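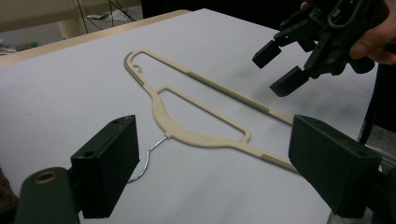 Let Us Talk Before You Vote

I have lived in Skolent long enough to remember when the council met in the old library basement, with the folding chairs and the radiator that clanked all through the reading of the minutes. I went to a good many of those meetings, usually with a thermos and something to knit, and I won't pretend they were thrilling. But there was one part of the evening I always looked forward to, and that was the half hour near the beginning when anybody in the room could walk up to the microphone and say what was on their mind.

You heard all kinds of things. You heard about potholes, naturally, and about dogs, and about a streetlight on Seixas Avenue that had been flickering since what felt like the dawn of time. You heard from people who had written their remarks out on index cards and from people who plainly had not thought of a single word until they stood up. Some of it was wise and some of it was nonsense, and quite a lot of it was both in the same two minutes. Then everyone sat down, and the council got on with its business, having heard us.

Since December we have done it the other way around. Public comment now comes at the very end of the agenda, after the reports, after the hearings, after the votes. The change went through with very little fuss, tucked into a longer list of housekeeping items, and I confess I missed it myself. I only found out when I came to speak about the bus shelter and discovered, well past ten o'clock, that the bus shelter had already been decided.

I want to be fair about this, because I know several of the people who voted for it and I like them. They had their reasons. Meetings were running long. Developers and engineers and such, who are paid by the hour (and sometimes paid by us), were sitting through the comments waiting for their turn. And there had been a few rough evenings, I'll grant that, when the comment period got heated and spilled well past its 30 minutes, and the council had to do its real work tired and cross. I was there for one of those, and I wouldn't have wanted to be sitting up on the dais either.

But think about what the new order does to a person with an ordinary life. Say you work the early shift. Say you have a babysitter, or you are the babysitter. The meeting begins at seven, and you have no way of knowing whether your turn will come at eight-thirty or at eleven. So you stay home, or you come and leave. The folks who do last until the end are the ones with the free evenings and the strong backs, and I say that as a retired person with plenty of free evenings and a back that is still holding up, more or less. I am very glad to be heard. I just don't think I should be heard so much more easily than the young couple next door.

And then there is the matter of the votes. When the Sturnico warehouse proposal came up in the winter, 4,000 of us had signed a petition asking for a traffic study first. That is a great many signatures in a town our size. People came in from out past the feed store, people I had never once seen at a meeting, and they stood along the walls in their coats. They listened to the presentation and the questions. They watched five council members approve the thing. And after that, they were invited to step up and share their views on it.

I don't say the warehouse was the wrong decision. I have gone back and forth on it, to tell the truth, and my own nephew is hoping to get on there when it opens. It may be that every last comment could have been made beforehand and the vote would have come out just the same. I still can't get over the look of those people filing toward the door with their notes folded up in their pockets. A few did stay to speak. They were polite about it, mostly, and they sounded a little foolish, the way any of us would sound arguing with something already settled, and I was sorry for them and a bit embarrassed to be sitting down. 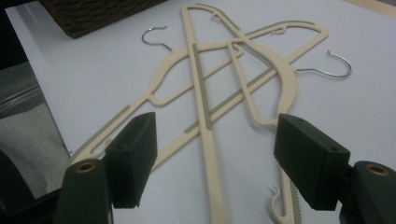

Three beige hangers on a white tabletop.

The answer I keep getting, when I bring this up at the post office or wherever I can corner somebody, is that you can always write a letter. You can, and I do. The clerk tells me the council received 700 written comments on the warehouse, and I believe they were all put in the packet, and I believe the members did their best with them. But I have seen the size of that packet. I would not want to bet my supper on anyone having read the whole of it between one meeting and the next, with jobs to go to and families of their own. A letter can be skimmed over breakfast. It is a good deal harder to skim your neighbor when she is standing ten feet away with her voice shaking.

There is also something that happens between the rest of us in that half hour, and I miss it more than I expected to. I used to learn things. I learned that the creek behind the middle school floods the same three houses every spring. I learned why the man from the hardware store was so set against angled parking, which I had always put down to plain stubbornness and which had to do with his delivery truck. I changed my mind about the pool on the strength of a teenager who was so nervous she read her last paragraph twice. You don't get that from a packet.

Over in Trallisance they have found a sort of middle road, and I went to see it for myself one evening, partly out of curiosity and partly because there is a very good pie place across from their town hall. They split the time. Anyone who wants to speak on something being voted on that night goes first, with a sign-up sheet by the door and a clock everyone can see. General remarks, the potholes and the dogs and so forth, come at the end. The clock was kept strictly, even for a gentleman who was clearly used to getting his own way, and the whole first part was finished before my coffee had gone cold. They were done by nine-fifteen. I had time for the pie.

I can't think why we shouldn't try that in Skolent. It wouldn't cost us anything but a line or two in the rules and perhaps a clock. If the sign-up sheet gets too long, cut everyone to two minutes, and I will be the first to sit down when my two minutes are up (my friends may laugh at that, but I mean it). If people are rude, the chair has a gavel, and I wish it were used a little more often. Try it for six months and then ask the town how it went.

The council takes up its rules of procedure again next month, and the item is on the agenda for anyone who cares to look. As things stand, we will be allowed to comment on it after they have voted. So I'd ask you to call or write beforehand, even if it is only a line, and if you can manage to come and sit with us that evening, please do. I'll be on the left side, near the aisle, with the knitting, and I generally bring enough coffee to share.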